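The Fruit Stand in the Entrance Hall: A Report on Our Term Project
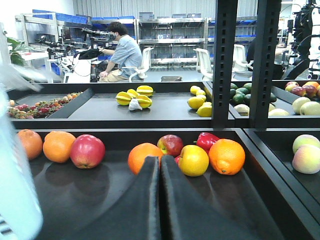
Figure 1. Oranges, apples and peaches in the front trays, with star fruit, lemons and avocados on the raised shelf behind.

Prudside School, Food and Community course
Handed in 10th June

Introduction

When our class was asked to choose a project that would be useful to somebody other than ourselves, we talked for a long time about gardens and bake sales before we settled on fruit. Most of us come to school on the early bus, and quite a few of us had noticed how often breakfast ends up being a bag of chips. The closest grocery store is Engebretsen, which is a pleasant walk if you have the time and no use at all between classes. So we thought, why not put a little fruit stand right inside the building, where people walk past it anyway?

This report tells how we set up the stand, what we sold, how we laid out the trays and what we learned (quite a lot, including a few things we would rather have known in March, when we started!). I was on the layout team, so that part is the longest, and I hope the reader will be patient with me.

Finding the shelves and the trays

We had a budget of 243 dollars for everything that wasn't food. New store shelving was far beyond that, but Trirov, a shop supply warehouse on the other side of town, let us look through their used stock. We came home with a stand with slotted metal posts and a stack of black trays. I will admit I wanted wicker baskets at first, because they look so cozy in magazines. The rest of the team voted for black, and I came around to it the first morning we filled them. Lemons look wonderful against black! So do peaches, and even a plain orange seems to shine a little more.

The slots in the posts let us try the back shelf at different heights. Our first try was so high that the younger students only saw the edge of the trays. We lowered it twice, and after that we left it alone.

How we laid out the fruit

Our first plan was very strict. Every kind of fruit would have its own tray, and the trays would be in order of price. It looked tidy on paper and rather dull in the hall. After two weeks we loosened up, and what we ended with was a mix of the two ideas.

In front we put the things people eat in one hand on the way to class, mostly oranges and apples, and we let them sit together in one long tray. We liked having different apples side by side, red and yellow and the ones that can't make up their minds. A red bell pepper found its way in with them as well. Peppers were my own suggestion, as my family eats them raw like apples, and they have a loyal group of fans in the ninth grade. The peaches had the next tray over, past the divider, so that the harder fruit wouldn't roll against them and bruise them.

The raised shelf was for fruit that people like to look at before they decide. Small fruit went there in a tray turned at an angle, and we were surprised by how much that simple turn helped it catch the eye. The star fruit came next, then the lemons, and the avocados had a tray farther back. Lemons sold mainly to teachers, who took them home for tea and fish.

The star fruit deserves a paragraph of its own. Hardly any of us had tasted one when the first order came from Brendberg, our fruit supplier, and we weren't sure it would sell at all. We cut one up and handed out slices at lunch, and after that we had people asking every morning whether there were more. If I could give one piece of advice to another class, it would be to spend a little of the food money on free tastes.

What we sold

Over the whole term the stand sold 2883 pieces of fruit, with a bunch or a cup of small fruit counted as one piece. Oranges came first with 862, and apples were a close second. Avocados were hard for us. They were either like stones or past their best, and we never really learned to order them for the right day. We threw away more of them than of anything else, and I think next year's class should order fewer and ask Brendberg for different stages of ripeness.

Problems along the way

Keeping the trays clean took more time than we had planned. Dark trays show every drop of juice, and we ended up wiping them each afternoon with warm water and a soft cloth. Price cards were another headache. We made 3 versions, the first too small to read and the second so large that they hid the fruit. The last ones hung from the wall next to the stand, and people seemed happy with those.

We also quarreled a bit about how full a tray should be. Some of us wanted big heaps, as in a market. Others worried about the fruit at the bottom. We tried both, and smaller amounts filled up more often gave us less bruising, though it meant somebody had to run down to the storeroom at every break.

For the next class

The stand and the trays are staying in the building, and the price cards are in the storeroom in the box with the cloths. Please order star fruit early, go easy on the avocados, and give the peppers a chance.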